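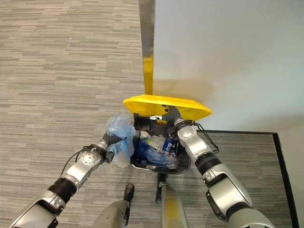
Black trash bin with a yellow lid, on gray striped carpet

Negotiating Your First Lease, by Sarita Garg (Zarard, paperback)

I came to this workbook as someone who has taught landlord and tenant law to evening students for 8 years, and who has grown a little tired of books that print a sample lease at the back and leave it at that. Garg starts with the lease. You get a full commercial one on page 5, for a small bakery called Hotedano that wants to rent a storefront from a landlord called Tiwari, and you spend the rest of the book pulling it to pieces (my students loved this, and so did I!).

There are 71 exercises, and most of them are short enough to do on a bus ride. You might be asked to rewrite a repair clause so that both sides know who pays for the boiler, or to work out what "reasonable wear" should mean when the tenant has ovens. The one on trash and shared hallways looks dull and started the best argument we had all term. I used it again in June with a smaller group and they went on past the break.

The writing is plain and kind, and Garg is patient with people who have never read a contract all the way through. Her chapter on renewal options is the clearest I've come across, and I've sent copies of it to two former students who were signing office leases of their own.

A few grumbles. The answer key is thin, especially for the assignment and subletting chapter, where a sentence or two more would have saved me a lot of email. The companion site, Flonotlow, asks you to log in again every time you open a new worksheet. And the binding on my copy gave up well before I did, so I'd ask for the spiral version if your bookstore has it.

I'd still put it on the reading list for any first drafting class, and I've already ordered a set for the fall.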